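Our Little Lab Got the Grant!

I've been sitting on this news since November and my officemates are sick of me humming, so let's get it out there. Our group has won a two-year Sesadon research grant to study how seagrass beds recover after a storm tears them up. There were plenty of applicants and only 15 awards, and I really did not think one of them would be ours.

The email came in at 6 in the morning. I read it standing up in the kitchen, then read it again, then called Efthymia Economou, who leads the project and who doesn't pick up her phone before breakfast for anybody. She picked up. I think she'd seen it too, but she let me tell her anyway, which was nice of her.

What does the money pay for? Mostly people and boat time. We get to hire a postdoc and a field tech (ads go up soon, please send them to your friends!), and we'll split the sampling between our own site at Flultside and the team over in Requena, who have been pulling cores out of the mud a lot longer than we have. They know where the old root mats are. We know how to date them. It made sense to quit emailing each other spreadsheets and write something together.

The proposal ran to 23 pages by the end, and I can still recite most of the budget section. Reviewers liked the storm records – they were less sure about our plan for the winter dives, so we've moved some of that work to spring and added a second boat. Fair enough. I've done those winter dives and I wasn't sure about them either.

First trip out is to the Flultside beds as soon as the permits clear. Efthymia is giving a short talk on the project at the Trernadeck building at noon next month, with coffee and whatever cake I manage to bake. Come by if you're on campus, and bring questions about mud. 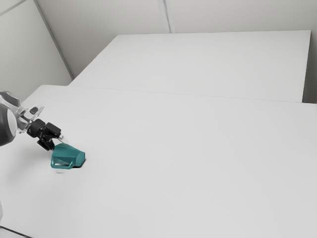 A simulated robot arm with a black gripper and a faceted teal piece on a white tabletop.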